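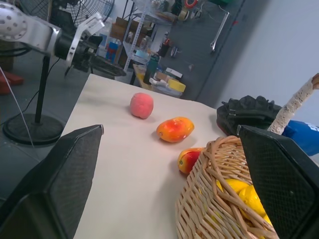 The 36

The depot in Fakthorpe had two clocks and they were never set to the same time. Drivers went by the one over the lockers. The dispatcher went by the one in her office, which ran three minutes ahead, and for that reason every driver in the building had been late at least once without knowing it.

I had the 36 for eleven years. It left the depot, went down past the courthouse and the old Pradetti shoe store, crossed the river, stopped at the gate of the Cuypers plant and then ran out through the flat country to Ketberg. On a good night it took an hour and ten minutes. I drove evenings. The notice about the route went up in August, on the board by the coffee machine, under a flyer for someone's boat. It was one sheet of paper. It said the 36 would be discontinued after the last run of the fall schedule and that affected riders had been informed.

The affected riders had not been informed. I know that from telling them.

I started with the people I saw every night. The cleaning crew from the courthouse got on together at 6:15 and sat in the same seats, and when I told them, one of them took out her phone and started looking up what a used car cost. The man who worked the desk at the motel asked me if I was sure. Then he asked me again when he got off. A boy who rode out to his father's on Fridays said okay and put his headphones back in.

The county held one meeting about it. It was at two in the afternoon, when most of the people who rode the evening bus were asleep or getting ready for work. I went in my uniform and sat in the back row. A man with a slide show said that the 36 carried 189 riders a week, counting both directions, and that the figure had been going down since the second shift ended at Cuypers. He had it on a graph. He was polite and I didn't dislike him. He said there would be a van you could call for, and that you could call for it up to 60 minutes ahead.

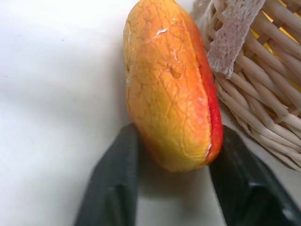 What happened if you called and the van was already out?

You waited for it to come back. That was how the man with the slides put it. He said the average wait in other counties was acceptable.

Afterward I stood in the parking lot with my keys in my hand. There was a woman out there I knew by sight. She rode in from Ketberg twice a week with a folding cart and rode back with it full. She had taken the noon bus in for the meeting and now she had four hours to kill before mine. I offered to drive her home in my own car. She thanked me and said she had already bought the return ticket.

So I went home and had something to eat and put my shoes back on, and at 6:00 I picked her up at the courthouse like any other day. She showed me the ticket and I punched it.

The last night was a Wednesday. I had written it in my log at the top of the page, 19/11/2025, day first, the way my mother wrote dates. The dispatcher used to complain about that and then she gave up. It had rained that morning and stopped. I checked the tires and the lights and the wheelchair ramp. The ramp stuck a little on the way back in, as it had for about 100 days, and I wrote that down too, under defects, in the space where you put what you want the shop to fix. Then I stood there with the pen. I left it in. Somebody else was going to get that bus.

My relief driver had brought in a sheet cake, and it sat in the break room with a knife in it. I ate a piece standing up. The dispatcher came out of her office, which she didn't often do, and gave me the rest of the box of paper transfers for the 36. They had the route number printed on them and they weren't any good for anything else. I put them in my jacket.

I pulled out at 5:50 by the clock over the lockers.

At the courthouse there were more people than usual. The cleaning crew was there, and the man from the motel, who I learned had the night off. A couple I had never seen before got on with a camera and asked if it was true that it was the last one. I said it was. They paid in quarters and sat up front, behind me, and talked for a while about buses in another city where they used to live. They got off at the river, where they had left their car.

We stopped at the Cuypers gate. No one had gotten on at Cuypers in the evening for over a year, but it was on the schedule and I always opened the doors. There's a light over the gate that comes on when anything moves, and it came on. I counted to ten in my head. When I first had the route there would be a line there halfway to the guard shack, men mostly, smelling of machine oil, and I'd have to ask them to move back so I could see my mirror. They played cards on a lunch box lid between the seats. One winter they started keeping score on the inside of the emergency hatch, in pencil, and it was still up there on the old bus when they sold it.

I closed the doors and went on.

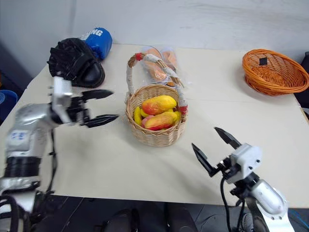
Past the plant the road straightens out. It's nine miles with one bend. In the summer you have sun in your eyes the whole way, but in November it's dark by then and all you see is your own headlights and the mailboxes. I used to know people by their mailboxes. I knew which ones had porch lights on a timer and which ones got up and turned theirs on by hand when they heard the bus. There was one house, a low one set back from the road, where somebody always flicked the light off and on again as I went by. I never found out who it was. No one ever got on there. I used to tap the horn, just once, and in eleven years that was as far as it went.

That night I slowed down early. The light was on. I got level with the house and waited for it to go off, and it stayed on. I tapped the horn anyway. I looked in the mirror and it was still on, and then there was the bend.

I thought about that more than I thought about the rest of it. They may have been out. They may have been in the tub. There had been no notice on the bus stop signs, so there was no reason they would know.

The motel man came up and stood by the white line, where you aren't supposed to stand, and asked what I was going to do next. I said I had been offered the airport shuttle, mornings. He said mornings were all right. He'd worked mornings once. You got the afternoons, he said, but you didn't do anything with them. Then he asked if he could pull the cord for his own stop, even though I was already slowing down for it, and I told him to go ahead. He pulled it and the bell rang and the sign lit up. He went down the steps and across the lot to the motel, where he wasn't working. I guess he went in to say hello.

The cleaning crew got off at the grain elevator. One of them had the car by then. It was a small gray one and it was parked beside the shelter with a towel over the windshield for frost. She'd left it there that morning and ridden the bus in, and now they were all going to ride home the last half mile in it. They wanted me to look at it, so I set the brake and looked at it. I said it seemed like a good car. She told me what she had paid. I said that was fair.

After that it was me and the woman with the folding cart. She had it between her knees. It was full of flour and cat food and a lamp in a box. She didn't talk, and I didn't put the radio on. When the Ketberg water tower came up she began to button her coat, from the bottom, the same as always.

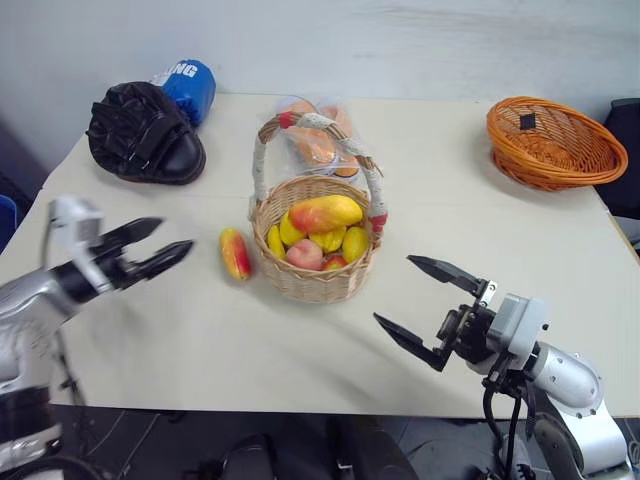
She would miss the heater, she said from her seat, more than anything. The van would have a heater too, she supposed, but a van was so small that you'd have to make conversation with whoever else was in it. On the bus you could sit with people for years and never have to. She had come in and out on the 36 through two operations and a divorce and had not had to discuss any of it.

I said that was true. I said I had always figured she was shy.

"No," she said. "I was tired."

At the turnaround I let the ramp down for the cart. She could have managed the steps but the cart was heavy and I had time. The ramp went down fine. She rolled the cart off and stood on the gravel getting her gloves on, and I remembered the transfers in my jacket. I took one off the top and gave it to her. She held it up to the door light to read it and asked what it was good for. I told her one hour from time of issue. She asked me what time it was, so I looked at my watch and then I got the punch off its hook and did it properly, 7:05, and handed it back.

She put it in her coat pocket and went off down the street with the cart. One of the wheels needed oil. I could hear it past the post office.

The ramp stuck on the way up. I got out and leaned on it with my foot until it went in. There's a seven-minute layover at Ketberg on the evening schedule and I took all of it. I walked through the bus and checked the seats, and found a glove and one of the quarters the couple had dropped. I changed the sign over the windshield to Fakthorpe. At 7:15 I shut the doors and started back, with the inside lights on, in case there was anyone at the stops.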